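Last updated: July

I'd been on the call with Sigrún Frandsen for maybe five minutes when I asked the thing everybody asks her. When do I get a robot that clears my table?

She laughed, and not in a mean way. "My mother asks me that every time I go home. I tell her to buy paper plates."

Sigrún runs the household tasks group at Skuten, a small outfit in Burkcombe that writes and tests software for robot arms. Before that she was at a place that automated bakery lines, so she's seen the shop-floor side too, and she says people get the two mixed up all the time. "In the bakery, the tray came to the same spot all night long. If it didn't, somebody got yelled at. At home, the tray is under a sweater. There is a cat."

So what can the machines do right now? I pushed her on this, since I've watched all the same videos you have (the folding, the dishwasher loading, the one with the eggs!). Her answer was that they can do a lot of things once. Her group's main piece of software is called Hao, and it's the part that decides where to grab and how to get there. The test I liked best is the plainest one: pick a thing up off the table, put it where you were told. Last round they ran it 875 times in simulation and it came out right in 619 of them.

I said that sounded pretty good. She made a face.

"Would you keep a dishwasher that did that? Would you let it hold your glasses?"

Okay, no. But I did want to know why so much of this happens on a computer and so little in a real kitchen. Mostly it's time, she told me. A real arm has to be reset by a person after every try, and that person wants lunch. In simulation you can drop the items back on the table and go again, all night if you like. You can also throw really odd stuff at it, and they do.

"If I only give it mugs, it gets good at mugs," she said. "I want round things that roll, and long things, and things with fingers sticking out. A ball and a statue are completely different problems. I don't care if you would never have them on your dinner table together."

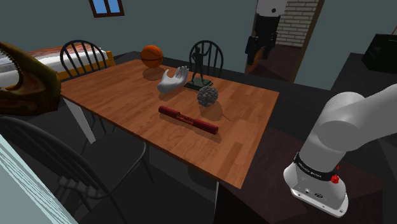 I told her my dinner table gets worse than that by the end of the week, and she said she believed me. Hers has had a bike pump on it since spring.

Then we got onto shops. She's more hopeful there. A customer of theirs, Drundis, has a stockroom where an arm sorts returns into 25 bins, and it works an 8-hour shift with one person keeping an eye on it. "They know what comes in the door, more or less. And when the arm is confused it stops and waits, and nobody minds. If it stops in your kitchen holding the soup, you mind."

I tried one last time to get a year out of her. She wouldn't give me one. She did say she thinks wiping the table will come before clearing it, and that laundry is harder than anyone in her field likes to admit. After that she had to go, her next test run was finishing and she wanted to see what it had dropped.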